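She has been loading dishwashers for other people for 14 years, first in a hotel kitchen in Winbridge and now in a little catering business she runs from Kimenbridge, and she will happily tell you she still enjoys it. We talked for most of a morning, over a pot of coffee that kept getting refilled, and we kept coming back to plates.

"I like a plate to wait in a rack by the sink first," she says. "Scrape it, stand it up, then go on to the next one. When I started we stacked everything flat, and oh, the chips we had!"

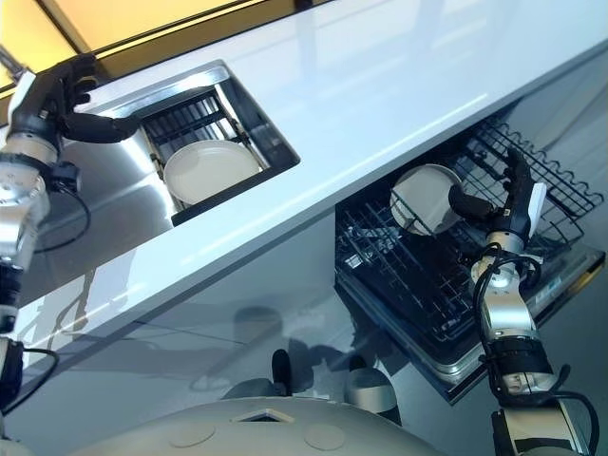
Her mother did the same at home, with a wire rack she'd bought in Troncoso one February and wouldn't part with. "I must have been ten before I was allowed to touch it – and then of course I had to do it every night."

She is fond of drawer dishwashers, which spare her back, and she fills the rack from the far side forward. Large plates get their own row. Bowls she treats with some suspicion. On a good evening she can put away 40 place settings before the last guests have found their coats, though she laughs and says 36 is nearer the truth when there's gravy.

"People squeeze them in," she says. "Leave a gap. The water has to get at the middle of the plate, and it can't if there's another one leaning on it."

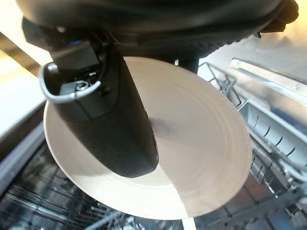
Do you rinse first?

"I scrape, and I leave it at that, unless it's egg. Egg I rinse right away."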